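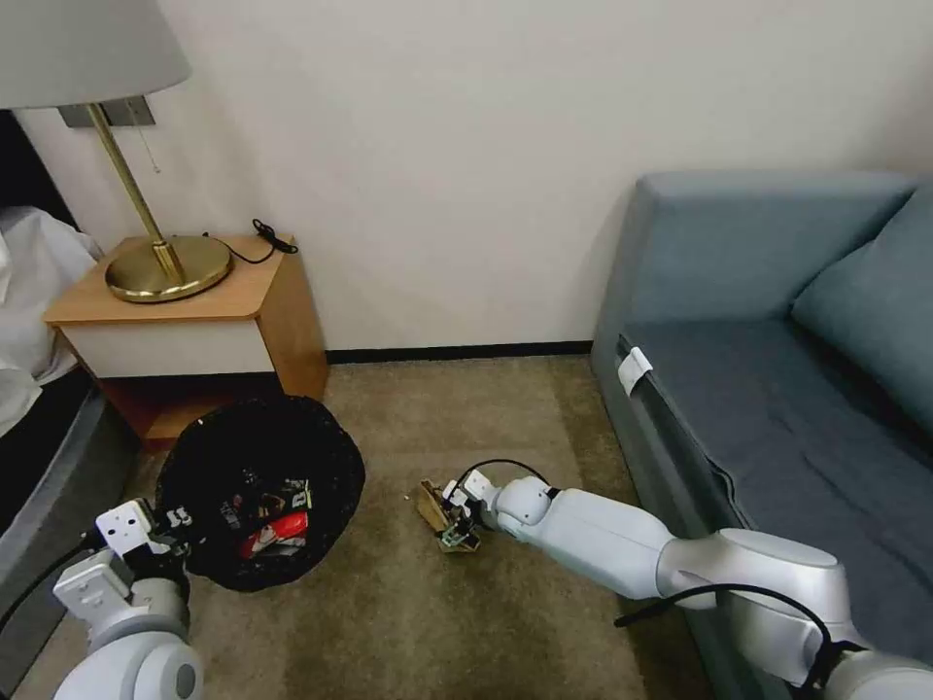
通知の整理と集中モードの設定について

スマートフォンの通知は、初期設定のままではほぼすべてのアプリに許可されている場合が多く、利用期間が長くなるほどその数は増加いたします。本稿では、筆者が現在使用しております端末「Junden」における通知設定の見直しについて記録いたします。なお、当該端末の基本ソフトウェアは最新の安定版に更新済みであり、旧版とは一部の名称が異なる場合がございますので、あらかじめご了承ください。

見直しの契機は、設定画面の「通知の履歴」でございました。ある月曜日に前週分の件数を確認いたしましたところ、947件と表示されておりました。このうち332件は買い物アプリ「Breltlow」一つからのもので、内容は値下げの案内、閲覧履歴に基づく推薦、ポイント失効の予告が大半を占めておりました。配送状況に関する連絡も同じアプリから届くため、これまで一括での停止をためらっていた次第です。

1.通知カテゴリの確認

Jundenでは、アプリごとの通知が「カテゴリ」に分割されております。「設定」から「アプリと通知」に進み、対象のアプリを選択したのち、「通知」の項目を開いてください。Breltlowの場合、「注文と配送」「お知らせ」「おすすめ」「ポイント」などのカテゴリが並びます。筆者は「注文と配送」のみを有効とし、残りをすべて無効といたしました。

カテゴリの一覧が空欄となっているアプリもございます。この場合は、当該アプリを一度起動し、ログインを済ませたうえで設定画面を開き直しますと、項目が表示されることがあります。筆者の環境では、家計簿アプリがこれに該当いたしました。

2.表示方法の変更

無効にするほどではない通知については、「サイレント」への変更が適しております。音と振動は生じず、通知パネルの下段にまとめて表示されます。筆者は、天気予報、ニュース、歩数計をこの区分に移しました。通知を長押しして直接変更することも可能ですが、その操作では表示中の通知が属するカテゴリのみが対象となります。アプリ全体に適用されたものと誤解しやすい点であり、筆者も当初は歩数計の設定が反映されていないと考え、同じ操作を何度か繰り返しておりました。

3.集中モードの作成

集中モードは、指定した時間帯または操作に応じて通知を制限する機能です。あらかじめ「仕事」と「就寝」が用意されておりますが、筆者はこれに加えて「読書」を新規に作成いたしました。許可する連絡先は家族のみ、許可するアプリは電話と時計の2件でございます。

作成手順は次のとおりです。

「設定」から「集中モード」を開き、右上の追加ボタンを押します。
名称を入力し、許可する連絡先とアプリを選択します。
「自動開始」の欄で、時間帯を指定します。
「終了時の動作」で「まとめて表示」を選択します。

最後の項目は初期状態では「個別に表示」となっており、そのままではモードの終了と同時に、保留されていた通知が続けて鳴ります。午後十時に読書を終えた途端に端末が鳴り続けるという事態を経験いたしましたので、変更をお勧めいたします。

4.ウェアラブル端末との連携

筆者はGrorilitzの腕時計型端末を併用しております。Junden側で無効とした通知は腕時計にも届きませんが、「サイレント」とした通知については、腕時計側で振動が生じることを確認いたしました。連携アプリの「通知の同期」にある「本体の表示方法に従う」を有効にすることで解消いたします。この項目は連携アプリの更新後に初期値へ戻ることがあり、六月の更新時にも再設定を要しました。原因は判明しておりません。

5.メールアプリに関する補足

メールアプリ「Athumani」では、端末側の設定とは別に、アプリ内にも通知設定が存在いたします。両者が異なる場合には、より制限の強い設定が優先されるようです。筆者は端末側で全カテゴリを有効とし、アプリ内で差出人を指定する方法を採っております。登録できる差出人の上限は20件です。

以前この件についてお問い合わせをくださったMarisol Becerra様は、フォルダごとの通知をご希望でした。Athumaniの現行版ではフォルダ単位の指定は提供されておりませんが、振り分け規則で「重要」の印を付け、アプリ内の通知を「重要のみ」に設定することで、近い動作が得られます。ただし、規則の適用前に受信したメールには印が付かないため、過去分については手動での操作が必要となります。

タブレットにおける同様の設定については、画面構成が相当に異なりますため、別の記事にて取り扱う予定です。設定項目の名称に相違がございましたら、お使いの基本ソフトウェアの版を添えて、コメント欄よりお知らせください。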